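4. Setting Up a Case Watch in Orero

A case watch follows one detained person or one court file and sends a notice when a new wire report, court listing or family statement comes in. You need an Orero account with editor rights. Readers can view a watch but can't create one.

4.1 Create the watch

1. Sign in and open Cases from the left menu.
2. Select New watch.
3. Type the person's name as it appears in the first report you have. Add other spellings in the Variants box, one per line.
4. Choose the country of detention. If the person has been moved across a border, choose the present country and enter the earlier one under History.
5. Set Status to Held, On bail, Released, Sentenced or Unknown.
6. Select Save. Orero gives the watch a number, such as 1293.

Note: The Variants box holds up to 27 spellings. Names transliterated from Persian, Arabic or Russian often need more than you expect.

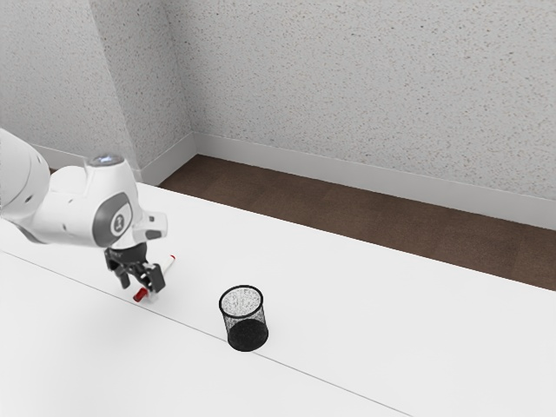 4.2 Add sources

1. Open the watch and select Sources.
2. Check the feeds you want. The Avel feed carries agency copy and is on by default. The Sakamoto feed carries court calendars and has to be turned on for each watch.
3. For every feed, set a trust level from 1 to 3. Level 1 feeds can change the status of a case without review. Levels 2 and 3 only place a report in the queue.
4. Select Test. A list of recent matches opens. If the list is empty, go back to 4.1, step 3, and add spellings.

Caution: Don't give level 1 to a feed that repeats other agencies. One wrong report of a release can then close the watch and stop all notices.

4.3 Record a change of status

1. Open the report in the queue and read it to the end.
2. Select Change status.
3. Enter the source of the claim, for example a lawyer, a relative or a state agency. Don't enter the outlet that carried it. The outlet is filled in for you.
4. For bail, enter the amount and currency if they were reported. Leave the field blank if they weren't. Do not enter 0.
5. Select Confirm. A second editor must approve the change before it appears in the public list.

Note: Comments on a status change are limited to 1000 characters and can't be edited after approval.

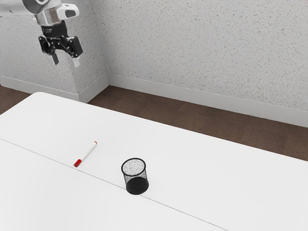
Figure 4-2. Robotic arm with its gripper open above the table.

4.4 Notices

Notices go out by email at 6 a.m. and 6 p.m., server time. To get them at once, turn on Immediate in your profile. If a notice fails with code 161, the address has been rejected by the Homavby mail gateway. Correct it under Profile, then Contact, and select Resend.

To stop notices on a single watch, use Mute. Deleting the watch also removes its history.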